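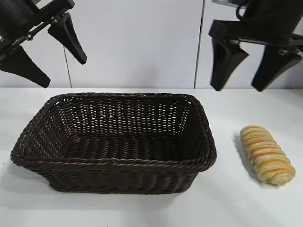 Figure 3. Basket and one bread roll on the white tabletop.

3.2 Serving baskets

The bread items were the simplest part of the table-setting inventory, and we treat them first. Each household in the Plekville sample was asked which container it used to bring bread to the table. Of the 858 replies, most named a basket. Plates and cutting boards came next, and a small group served bread straight from the bag. Mansour and Lahlou found the same order in their earlier survey in Jerholm, although their sample was limited to homes with children.

We kept to a single long roll and a woven basket for the layout in Figure 3. The roll lies to the right of the basket, which is empty. Respondents were shown this layout and asked where they would expect the roll to go. Replies were coded by Gbeho and Ko separately, and the 9 cases of disagreement were settled by Mokoena. 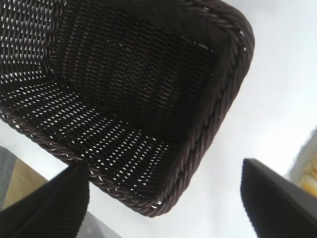

6 min read

Weave and rim were coded as separate features. The basket is dark brown wicker with narrow gaps between the strands, and light comes through them most strongly at the flat bottom panel. The rim is braided and thicker than the weave. We could not tell from the surface if the strands were natural or synthetic, so the material was entered as "rattan type."

Respondents over 40 mentioned the gaps more often than the younger group did, mainly in connection with crumbs. Several said they would put a cloth in the basket first. A lining was not offered as a choice in the February form, and these remarks were entered under "other."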